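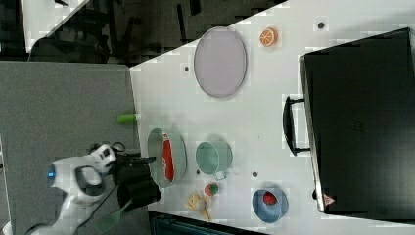

Page last modified: Aug 5, 2019
By Sigrún Hviid

So my half of the Nellow project was teaching the arm to pick things up off a plate, with me on the remote and Mirsad Vlachou logging. A soda can on its side is a rotten first object! It wants to roll, and my thumbs are slow (I blame the lag). I got through 300 demos over two weeks, and the green plate was my favourite colour to aim at by the end.

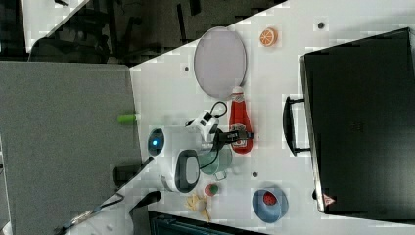
Why not just guide the arm by hand?
We tried that for the first eight runs, but our own hands kept blocking the camera view, so we switched to remote control.

The ketchup bottle was kinder – flatter sides, easier grip. I'd still like over 2000 demos before December, and Sólveig Lund wants the mug added next.

Filed under: Student Projects, Robotics

Related
Plalitz gripper notes
Clesthorpe lab: term report
Setting up the Nellow remote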